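Irnthorpe Picking Cell: Rules FAQ

Who may change the speed limit?
Only Kyung-hwa Hwang or Ju-won Byun. Log the old and new values.

When must bins be clamped?
Before any arm motion, including jogging. Two clamps per bin pair, checked by hand at the start of each shift. 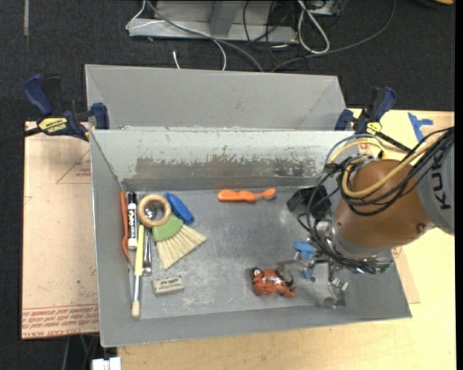 Can I reach into a bin to free a stuck item?
Not while drives are enabled. Press the stop, wait for the drive light to go out, then reach in. Resetting requires a second person.

How often are cables inspected?
Every 349 cycles, and after any collision. Fingertips are replaced at 3,000.

What counts as a failed pick?
No lift within 4 attempts. Leave the item where it is and record the attempt number.

Does this apply to the Grerer cell?
Yes, except for bin clamping. Ask Mal-soon Shin for the Grerer sheet, revised in September.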